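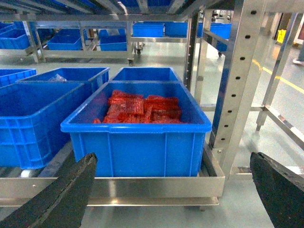
Nadach Picking Cart with Blue Storage Bins
Item no. 1198

Supplied by Breradis to warehouses, packing rooms and stores departments.

The Nadach cart carries open bins on shallow stainless-steel trays, in rows set side by side and front to back. A polished rail runs along the front of the tray. The upright is perforated with a column of round holes.

The bins are rectangular and bright blue, with a thick rolled rim and vertical ribs moulded into the front wall. They are suited to flat, shrink-wrapped packets and other small packaged goods. Bins may be filled loose or lined with a clear bag, according to the customer's own practice.

Ordering
The cart and bins are sold separately. Bins are available in packs of 3 or 6. Customers replacing bins on an earlier Jerkis cart should state this when ordering, as the tray depth differs.

Delivery and assembly
Carts are despatched from the Wan depot in 2 cartons. Assembly instructions and the necessary bolts are enclosed. All bolts should be checked for tightness before the cart is first loaded and at regular intervals thereafter.

Care
Wipe steel parts with a soft cloth and mild detergent, then dry. Wire wool and bleach must not be used. Bins should be emptied before washing and should not be stacked while damp.

Returns
Unused goods may be returned in their original packaging. Bins which have been labelled or marked cannot be accepted.

Page last revised Sun 11 April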